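Ticket 934 – Le robot de livraison ralentit et hésite à l'entrée des zones d'ombre
Produit : Jelbridge, formule d'essai avec assistance – Statut : résolu, sous surveillance

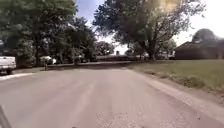
Service Assistance terrain – Hoani Robotique

Message du client

Bonjour à toute l'équipe,

Je me permets de vous écrire un peu longuement, vous m'en excuserez, mais je préfère vous donner tous les détails d'un coup. Nous essayons le Jelbridge depuis le mois de mai sur la route qui mène à notre dépôt de Gundmont, et dans l'ensemble nous en sommes vraiment contents (les habitants aussi, qui le saluent maintenant au passage !). Il reste pourtant un souci qui revient par beau temps : à l'approche de la bande d'ombre que les arbres font en travers de la chaussée, le robot passe en allure réduite, s'arrête parfois, puis repart comme si de rien n'était. Par temps couvert, jamais rien.

La vue jointe montre bien l'endroit : la route claire, toute droite, l'ombre vers le fond, le grand arbre à droite et le pick-up blanc stationné à gauche, hors de la chaussée. Sur la console, j'ai chaque fois le code 551, « surface incertaine ». J'ai nettoyé l'objectif avec le chiffon fourni, redémarré deux fois, et refait le parcours à la main avec la télécommande. Pas de changement. Nous devons décider bientôt si nous prenons l'abonnement, alors vous comprendrez que j'aimerais y voir plus clair.

Merci d'avance pour votre patience !

Réponse de l'assistance

Bonjour, et merci pour ce message très complet, c'est un plaisir de travailler avec des renseignements pareils.

Le code 551 ne signale pas de panne matérielle. Il apparaît quand le module de vision Prurari n'arrive plus à décider si une zone sombre est une ombre, une flaque ou un changement de revêtement. Votre route cumule deux difficultés : un enrobé très pâle en plein soleil, et pas de marquage net au sol pour aider le robot à se situer. L'exposition se cale sur la partie claire, et tout ce qui est à l'ombre devient trop noir d'un seul coup. Le bas-côté de gravier, à droite, est lui aussi d'un ton assez voisin de celui de la chaussée, et nous aimerions vérifier que la limite est bien tracée dans votre carte.

Pourriez-vous, quand vous aurez un moment :
– ouvrir Réglages, puis Vision, et relever le numéro de version ;
– passer l'exposition de « Fixe » à « Adaptative » ;
– nous envoyer le journal d'un passage en plein soleil, avec la carte du parcours.

Inutile de démonter quoi que ce soit, et surtout ne touchez pas à la distance d'arrêt, même si la tentation est grande.

Retour du client

Version 1961. L'exposition était bien sur « Fixe », je suppose que c'est resté ainsi depuis la mise en service. Je l'ai changée ce matin. C'est nettement mieux : plus d'arrêt complet, mais il ralentit encore un peu juste avant l'ombre. Journal et carte joints.

Réponse de l'assistance

Bien reçu, merci. La version 1961 est antérieure à la correction du contraste, ce qui explique le ralentissement qui reste. Nous avons poussé la mise à jour à distance ; laissez le robot sur sa base jusqu'à ce que le voyant soit vert fixe. Sur la carte, la bordure droite débordait sur le gravier. Nous l'avons ramenée de 50 centimètres vers la chaussée, et il faudra refaire un passage guidé pour la valider.

Retour du client

Passage guidé fait, carte validée, puis trois trajets complets en plein soleil sans code 551. Il garde une allure régulière jusqu'au bout. Je vous remercie de tout cœur, et je transmets le dossier à ma direction pour l'abonnement. Une petite remarque tout de même : le réglage d'exposition mériterait une ligne dans le guide de démarrage, je l'aurais cherché longtemps tout seul.

Note de clôture, 4 septembre 2018

Cause : exposition fixe et ancienne version du module de vision. Bordure droite corrigée dans la carte. Remarque sur le guide transmise à la rédaction technique. Le ticket reste consultable, et une réponse à ce fil suffit pour le rouvrir si le code revient.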